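Onuveck Neighborhood Pantry and Repair Room
Progress report, June, for Maite Sarmiento 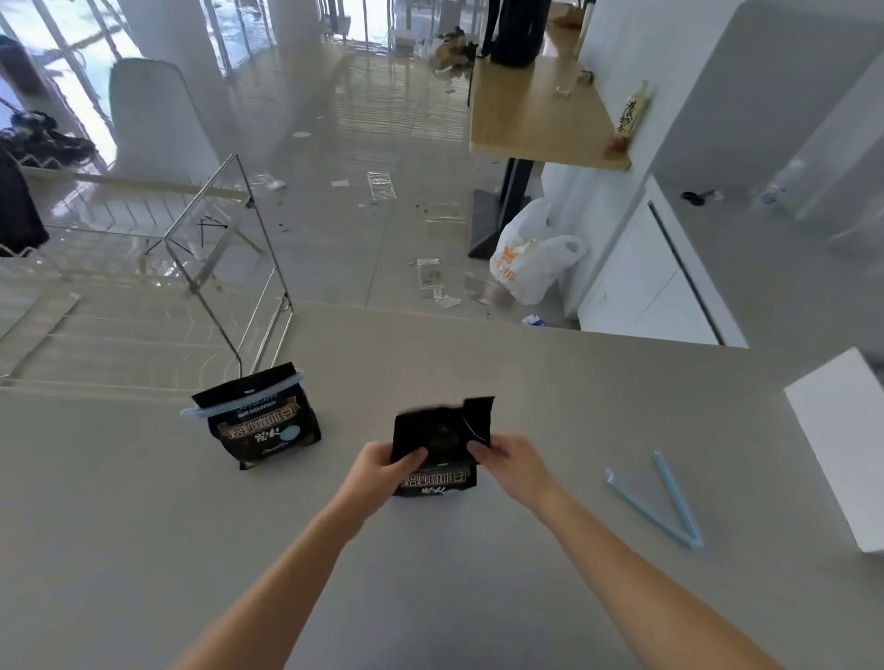 Coffee bags and clips at the counter.

Maite, short one this time, the boiler people are here at 2 and I want this off before then. Money first, then the rest.

Spending. Grant balance at end of the month is $2864. Biggest item was the second-hand chest freezer, $200, plus the new shelving from Nodmont. Shelving invoice came to $2292, which is what they quoted, no surprises. Receipts in the shared folder, except the one for the van fuel. Danish has it and will scan it.

Pantry. 28 new households signed up. Most came through the school letter, a few from the laundromat poster. Dry goods holding up fine. Short on cooking oil and baby formula again, same as last report. Ruba has asked Wirel for a standing order on oil, answer expected before the next delivery. Eggs are a problem, the farm stopped and we have not replaced them.

Evening opening. Moved from 5:30 to 6:15 as people kept arriving from work after the line had closed. Better turnout. Downside is the cleanup runs late and we are paying Szabolcs an extra hour each time. Would like to keep it, need your ok to move that out of the training line.

Repair room. Slow. Two sewing machines working, third still waiting on a belt. Lamps and toasters are what people bring. Wissam rewrote the intake form so we get a phone number every time, we had a shelf full of fixed things and no way to reach the owners. Half of that shelf is now cleared.

Cooking classes. Ran all the sessions we planned except the last one, cancelled for the water shutoff. Rescheduled. Knife skills filled up right away, the budget meals one did not. Might be the title. Ruba wants to try it as "one pot dinners" and put it in the earlier slot.

Behind schedule:
Back door ramp. Contractor (Figueiredo) has the drawings but no permit yet.
Spanish version of the sign-up sheet. Draft done, needs a second reader.
Food safety refreshers, three people still to go.

What I need from you
Yes or no on the evening hours money.
A contact at the city for the ramp permit, if you have one. I have called the main number twice and left mesages.
New template for the year end numbers, the one I have still has last years headings.

Next report will have the full attendance table, Szabolcs is still typing in the paper sheets.

Danish is covering the phone while I'm out the first week of next month, so send anything urgent to him.

Wissam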